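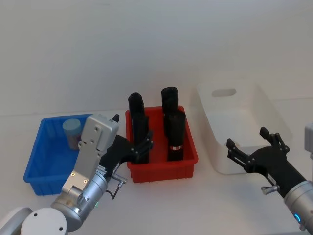
Worport is a collection of color names in English, written down by people who were shown a painted card and asked one question: what do you call this color? It has 3238 answers from 70 people, for 300 cards. Most work on color names stays with the strong colors, and for these the answers are not very interesting. Blue, red and white bins side by side will get the words blue, red and white from almost everybody. The small container in the blue bin is a better case: its lid is a pale, grayish blue-green, and for a color like this one person writes "mint", the next one writes "duck egg", and a third writes "light teal, I think". Worport was made for the second kind of color. We chose the cards mainly from the places where the words become uncertain, and we kept every word as it was written.

Please read the section on known problems before you use the data for anything that other people will depend on.

What is in the package

answers.csv - one line for each answer
cards.csv - one line for each card, with the measured color
people.csv - one line for each person, with very little information
groups.csv - our proposal for grouping the spellings
split.csv - which answers belong to the open part and which to the test part
CHANGES.txt - the history of corrections

All files are UTF-8 with comma as the separator. Text fields are in double quotes also when they do not need it. An empty field means that the person wrote nothing. It does not mean that the data was lost. When the data was lost, the field has the word LOST in capital letters.

Fields in answers.csv

answer_id: a whole number, never used again after an answer is removed
card_id: points to cards.csv
person_id: points to people.csv
raw: the answer exactly as written, with spelling mistakes, question marks and small comments
clean: the same answer in lower case, with comments taken away
sure: yes, no or empty, from the small box at the end of each line on the paper form
light: day or lamp

The field "clean" was made by hand. If raw is "sort of a Sage?? like my kitchen", then clean is "sage". We kept words such as light, dark, dusty and pale, which are a part of the name. We removed "sort of", "maybe" and "I would say". This is a decision which can be discussed, and for studies of how people hedge you should use raw.

Fields in cards.csv

card_id: a letter and a number, for example G14
lab_l, lab_a, lab_b: the measured color in CIELAB, D65
finish: matte or satin
region: our own working name for the part of color space, for example "blue-green, pale"
reprint: yes if the card was painted again during collection

A few cards became dirty from fingers and had to be painted again. The new card was measured too, and the values in the file are from the newer one. The older values are in CHANGES.txt, in the part about reprints.

How the answers were collected

The answers come from sessions in a library reading room in Trasten. A person came in, sat at a table with a gray cloth, and received a stack of cards in mixed order. They wrote the name on a paper form and turned the card face down. There was no list of words to choose from, and no time limit. People could stop whenever they wanted, and this is why the number of answers per person is not equal.

Sessions were held by the window in the daytime. In August we also held evening sessions with two lamps. The light field tells you which is which. We tried to choose lamps that are near to daylight, but they are not daylight, and with the pale yellows you can see a difference in the answers.

Every form was typed twice by different people and the two versions were compared. Where the handwriting could not be read, we wrote LOST. Tegwen Gough made the final decision on the difficult ones, and she also wrote the first version of groups.csv.

About the groups

People spell the same name in many ways. "Off white", "off-white" and "offwhite" are one name in our opinion. "Mauve" and "mauvy pink" are two names. "Turquoise" and "turkoise" are one. The file groups.csv has three columns: clean, group and note. The note column explains the choice when we were not in agreement, and for some groups it is longer than we would like.

The family of blue-greens gave us the most work. Teal, turquoise, aqua, sea green, mint, duck egg and petrol all meet each other here, and for some people teal is a dark color while for others it can be quite pale. We did not merge any of these. If your method needs bigger classes, you have to make them yourself, and please describe in your text how you did it.

The split

The test part has 1000 answers. All other answers are in the open part. The split was made by answer and not by person, so the same person can be found in both parts. If you want to study how well a method works for a new person, make a new split from person_id. The script niven_split.py, which belongs to our small tool set Niven, can do this for you:

python niven_split.py --by person --seed 7

It writes a new split file and does not change the old one.

Difference from Bemodach

Bemodach was our earlier collection and it used colors on a screen. Some users asked if the two can be joined. Our advice is no. In Bemodach the screens were not calibrated, people answered at home, and there was a list with suggested words under the color. The list changed the answers strongly - the word "beige" was on top of it and was chosen much too often. The card numbers also look similar in both collections but have no relation.

Known problems

The people are from one town and most of them have lived there for a long time. Some names are local. "Quarry" for a warm gray appears many times and we have not met it in other places.

We did not test anybody for color blindness. In people.csv there is a field "cvd_self" in which a person could say that they have it. An empty field tells you nothing.

Satin cards reflect the window. Several people tilted the card before they wrote, and others left it flat on the cloth. We did not write down who did what, and this was a mistake.

The field "sure" was used in different ways. One person put "no" on every line, also for a plain black. We left it so.

Names of paint brands were replaced by the word BRAND in both raw and clean. The rest of the answer is not changed.

What you may use it for

The data is good for studying how names spread over a region of color, for testing a naming method against real answers, and for teaching. It has been used in a class on survey data, where the students tried to clean the raw field and then compared their result with ours. They found errors in our version, and these are corrected now.

It is not suitable for deciding what a color is "really" called, or for judging if a person sees color in the correct way. We also ask you not to try to find out who the people are. Some comments in the raw field mention a house or a garment, and in a small town this can be enough.

License and citation

The files are under CC BY 4.0. The Niven scripts are under the MIT license. Please cite as: Gough, T. and the Worport group, Worport: color names from painted cards.

Corrections

If you find a mistake, open an issue and give the answer_id. Do not send a changed copy of the full file, as it is difficult to see what is different. Small corrections are collected and published together. If you want to look at the paper forms, it is possible in the library on a Sunday after you write to us - the forms cannot be sent by mail or scanned for you.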